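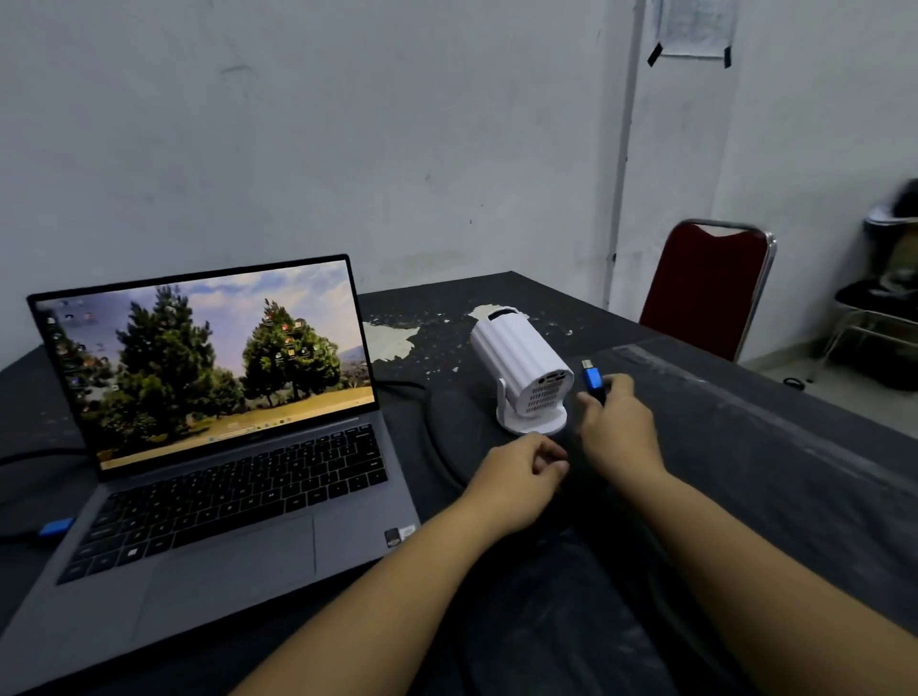
Ivone Aguiar had been told the projector would work straight out of the box. She had been told the same about the kettle, the stairlift and her second husband, and she kept her coat on.

"You put the stick in the back," said Seung-woo Kong from the doorway. "It plays by itself."

"Does it."

"That's what the man said."

The man was called Siqueira and he ran a shop in Zonham that sold things other people had sent back. He had wanted 20 pounds deposit for the projector. Ivone had paid it out of her own purse and had the receipt folded in her glove, where she could get at it quickly.

The hall at Trirkthorpe was booked until ten. At half past seven the village would come in and sit down to look at pictures of itself. Seung-woo had spent most of the winter going round with a scanner, and he had 784 photographs, all on one blue memory stick. Ivone had asked him twice whether there was a second copy. Both times he had said there was one on the laptop, in a tone she didn't care for.

"Which is it, then?" she said. "The laptop or the stick?"

"Either. The laptop's the fallback."

"And if the laptop's no good?"

"Then there's the stick."

She thought about this for a while. On the laptop there were two trees and a lot of sky, and she wondered where it was supposed to be. Nowhere near Trirkthorpe. It hadn't been that dry here since she was a girl.

Seung-woo pushed the stick in. The projector made a noise like somebody breathing through their teeth, and a pale square came up on the wall, crooked, with a word in it that neither of them could read.

"It's warming up," he said.

"It's a light bulb. What has it got to warm up for?"

He moved the stand a little. The square slid over the taped-up paper and settled. Then it went dark, and then there was the chapel outing to Fisidmont, three feet across, with every hat in place. In the second row, squinting, stood her mother.

Ivone looked at it for some time.

"That's not Fisidmont," she said. "They never got as far as Fisidmont. The coach broke down."

"It says Fisidmont on the back."

"I dare say it does." She undid the top button of her coat. "Go on. What's the next one?"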